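About Lusero

Lusero takes in robot tools that have let somebody down. We find out what failed, write it up in ordinary language, and say whether we think the thing should go back to work. We are a small shop in Grerkcombe, on the second floor of the Grimshaw building, and we don't sell robots. We don't take commission from people who do, either, and that has cost us a few friendly lunches.

Most of our work is on hand-held grippers and the arms they get bolted to later. Customers send them after a pinch, a drop, a torn product or a string of bad results that the maker's support line has put down to "user handling." Sometimes it is user handling. We start out doubting that, and we doubt the customer's version just as much.

How we got started

Our first job was a gripper that would not let go. The plant had been told the problem was dust. We were asked to confirm it was dust. We cleaned the tool, ran it, and it stuck again on the second morning, clean as a plate. The cause was a bushing pressed in slightly crooked, so the linkage bound up whenever the fingers closed hard and stayed closed. The report was 5 pages. The customer had wanted one paragraph, and they paid late.

We still look at bushings first. It may be a superstition by now, but it finds things.

The cloth job

The work people ask us about most is the Ustomen fault, so we may as well put it on this page. Ustomen is a folding project. Operators handle soft cloth with hand-held grippers, and what they record is used to teach an arm to do the same. In July the project's weekly numbers looked wonderful: 70 folds logged in one session, every one marked as a good grasp. Anyone who has tried to pick up a single layer of thin cotton with two stiff fingers should have been suspicious of that. The log had a column for failures and it was blank from top to bottom.

We asked for the same kind of cloth and repeated the task ourselves. The gripper's software called a grasp good whenever the fingers reached their closed position. It did not care if there was anything between them.

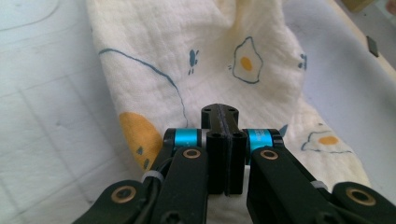
Fingertips closed on the egg-print cloth.

Seen from the tool, a closed grip with fabric in it and a closed grip resting on top of fabric are very hard to tell apart. The cloth is thin and it bunches, and the folds come up near the tips and make an empty pinch look like a full one. We did 60 closures for the report and checked each by lifting. The software passed all 60. We did not.

The maker's first answer was that operators should look more carefully. We put that in the report too, with our opinion of it. A person can look carefully for a while. Then it's late in the shift and the little green light says yes.

Why we use ordinary things

Test labs like neat gray squares of standard fabric, and we own a drawer full. They are flat, they are all alike, and they flatter the machine. For the Ustomen work we stayed with crinkly muslin, the sort sold for babies, since that was what the customer's operators had been handling. The one spread over our gridded mat has fried eggs and blue paw prints all over it, and the grid only shows where the fabric stops short. That matters if your software uses those lines to judge where the cloth is. Ustomen's did. We wrote it down as a second, separate fault, and we are still arguing with the maker over whether it counts as one.

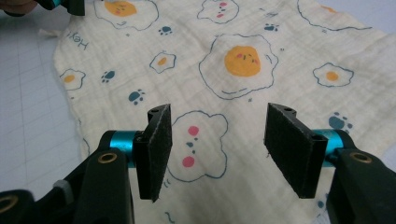

Finger pads are the part of a gripper we trust least. They get replaced with whatever is in the drawer, the new foam is a hair thicker than the old, and the closed position that the software was taught no longer means what it did. Edges go, too. The black padding on the left finger is slightly frayed, and we count that as something to write down before any test begins, however minor it looks. We'd like every maker to put pad wear on the daily check sheet. So far 2 have agreed to think about it.

Pinches and other injuries

We treat a pinched finger as a failure of the tool until we have evidence otherwise. Hand-held grippers have links that swing outward and back as the jaws move, and people's hands are right beside them all day. The brochure will tell you the force is low. Low compared with what? We measure at the joint and at the tips, and we publish both numbers to the customer — including when the customer would prefer the smaller one.

If we find a hazard that could hurt somebody that same day, we phone before we write. We've been told this is unprofessional. We are going to keep doing it.

What we don't do

We don't certify. A sticker with our name on it would be worth whatever the last person who wanted one was willing to pay, and we have seen how that goes elsewhere. We don't test prototypes under agreements that stop us from telling the operators what we found. We don't predict how long a part will last from a single afternoon on the bench. And we won't repeat the word "autonomous" in a report unless we have watched the machine work with everyone standing well back from it.

We have been wrong. On one early job we blamed a cable for a fault that was in the connector, and the customer replaced the cable on every unit they had. The corrected report is kept in the same folder as the first, and new customers can ask to read both.

Sending us something

Write before you ship. Tell us what the tool was doing, what it was holding, and what people on the floor say happened, even where their accounts disagree. Please don't clean it. Please don't tighten anything. Leave old pads on and old cable ties where they are, and put any loose screws in a bag with a note saying where they were found.

We quote a fixed price after a first look, and the price does not change if the answer turns out to be boring. Tools go back in the state we received them unless you ask for something different in writing.

Visitors are welcome at the Grimshaw building by appointment. The elevator has its own history of faults, and we take the stairs.

Page last updated Monday, August 21, 2023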